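Materials for Display and Storage
Handout 3 – Plastics, the short version

Read before the session at Nullholm. Longer reading is in the shared folder, the Eder notes are the ones to print. No need to learn the chemistry, just enough to know what you're buying and what it does to the things you put in it.

Why bother

Small museums run on plastic. Sleeves, bags, boxes, tubs, the odd bit of foam from a parcel. Most of it does no harm for a weekend. Some does a lot of harm over 5 years in a warm loft. The trouble is slow and you tend to find it when someone opens the box for a loan.

Two questions to ask of any plastic:
What's it made of?
What was added to it?

Second one matters more than people think. Additives move about. Plasticisers, slip agents, dyes, flame retardants. The supplier often can't tell you – ask anyway, and write down what they said.

PVC (vinyl)

Hard on its own. Made soft with plasticiser, which can be a large part of the weight. Over time the plasticiser comes to the surface: sticky feel, dust that won't brush off, that shower curtain smell. Old photo albums are the classic case, prints stuck to the page or ink lifted off onto the cover.

Also gives off acid as it breaks down. Bad for metals, esp. copper alloys – look for green spots. Keep it away from coins, medals, textiles, photographs and anything painted. Fine for carrying your pencils.

Clear soft vinyl is sold everywhere as bags with sewn or bound edges, and it does look smart on a shelf. Glossy, creases show up white under a lamp, clings to itself when warm.

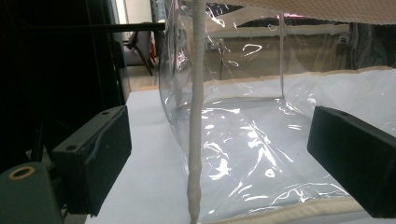

Polyethylene and polypropylene

The safe everyday ones. Polyethylene = cloudy, soft, waxy to touch. Polypropylene = clearer, crisper, crackles a bit. Neither needs plasticiser. Buy plain, no colour, no print, no "anti-static" unless you know what the treatment is.

Zip bags: fine for finds, bones, sherds. Punch holes if there's any chance of damp. Never seal wet finds and forget them, the Flamthorpe boxes went mouldy that way and took a whole February to sort out.

Polyester

Best clear film for paper and photographs. Stiff, bright, stays flat. Costs more. Picks up static so do NOT use it with pastel, charcoal or flaking paint – it will pull the surface off.

Foams

Polyethylene foam ok. Polyurethane foam (the yellowing sort, goes to crumbs) not ok, ever, not even as packing for the van. If you find it in an old box take it out with gloves, bag the crumbs, note wich box it came from.

Quick tests

Float test. Small offcut in a glass of water with a drop of washing up liquid. Polyethylene and polypropylene float, PVC and polyester sink. Push it under first to get rid of bubbles.

Hot copper wire test. Green flame suggests chlorine, so probably PVC. Only in the Viltitz lab, under the hood, with me there. Not in your kitchen.

Nose. Useful but don't make a habit of it.

Labelling

Pencil on acid-free card, card inside the bag, writing facing out. Marker on the outside rubs off. No sticky tape, no rubber bands, no staples.

For the session

Bring 2 bits of plastic packaging from home, different kinds, cut small enough to fit in a glass. Write what you think each one is before we test. Then 800 words on one storage problem you have seen yourself, and what you would swap the material for and what it would cost. Prices from a real catalogue please, last years were mostly guesses.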